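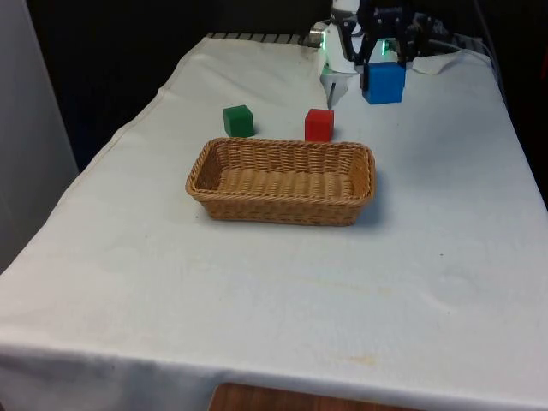 The case for slow automation in the shared workshop
Bushra Lodhi
February 27, 2021

Members of a shared workshop are entitled to ask what a robot arm is for. At Skeston the question was put formally last year, when a bench that had served the joinery group was given over to an arm and a set of coloured cubes. It was a fair question, and the answer given then, that the arm would in time help with sorting and assembly, was too vague to satisfy those who had lost the bench.

A better answer is available. A workshop is a place where people learn how things are made, and an arm which picks up a cube and puts it on another cube is a thing that can be learned from in an evening. Its faults are plain to see. When the grip closes a little to one side, the cube turns. When the height is set too low, the fingers meet the cloth. A member with no training in the subject can watch this, form a view as to the cause and change one figure in the program.

The task should therefore remain small. There is always pressure to move on to cups, tools and other objects that look well at an open evening, and I have argued against it. In June the Risoneck workshop set its members the target of 200 clean lifts before any new object was allowed on the table. The rule was disliked. It was also kept, and the members who kept it now write the best fault notes in the district. 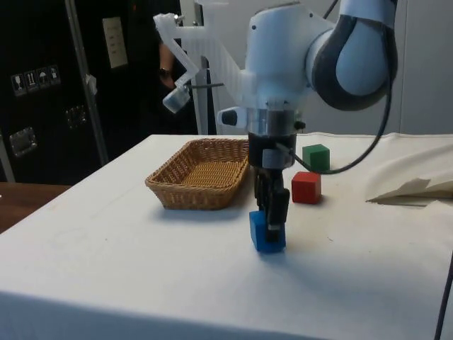 Meriem Badawi takes the opposite view, and has written to say that 200 lifts of the same cube teach patience and very little else, that people join a workshop to build things they can use at home, and that a group of 18 will be a group of six by the time the target is met.

That objection deserves a proper reply. Numbers do fall, and a rule that empties the room serves no one. My own preference is for the work to be shared out by the evening, so that each member carries out a short run, writes it up and hands over to the next. The arm does not mind who is at the keyboard - the record does, and it must be kept in one form by everybody. 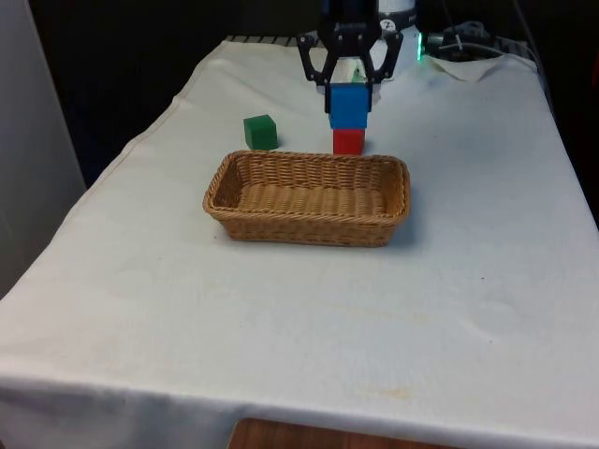 There remains the matter of cost. Skeston has set aside £1000 for the year, and proposals have been received to spend most of it on a second arm. I would urge members to vote against them. The money would be better spent on spare fingers, sound cabling and a bench that the joiners may have back on Saturdays. A second arm can be considered when the first has a complete set of notes and more than one person able to repair it.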